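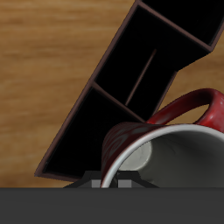
Grasp planner release checklist, simulated wrist view
Build: Jekov 3.8
Checked by: Zübeyde Soylu
Second check: Zulkifli Krishnan
Date: 5/29/22

1. Speed limit in simulation matches the limit in the controller config
Pass. Both read from the same file now.

2. Stop command is obeyed during planning as well as during motion
Pass. Sent by hand at three points in the run. The planner thread exits cleanly.

3. Gripper mask covers the dark band, the bracket and both grey pads
Pass with comment. The mug rim comes down between the pads, so a generous mask eats into it. Keep the margin at 8 pixels — the old value of 66 must not come back.

4. Segmentation keeps rim, interior and handle as one object
Fail. The white interior is split from the red body when the mug lies on its side and the handle runs out of view. Ticket 161 reopened, assigned to Begoña Cabello.
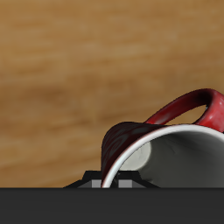 5. Collision model includes the rack
Pass. Cell walls are thin, so check the mesh and not the bounding box. Black cell interiors must not be read as free space without a depth value.

6. Log records the reason for each rejected grasp
Not done. Logger was set to errors only. Repeat before merge.

Result: hold. Items 4 and 6 to be run again on the same seed. Purificación Aguirre to sign when both are closed.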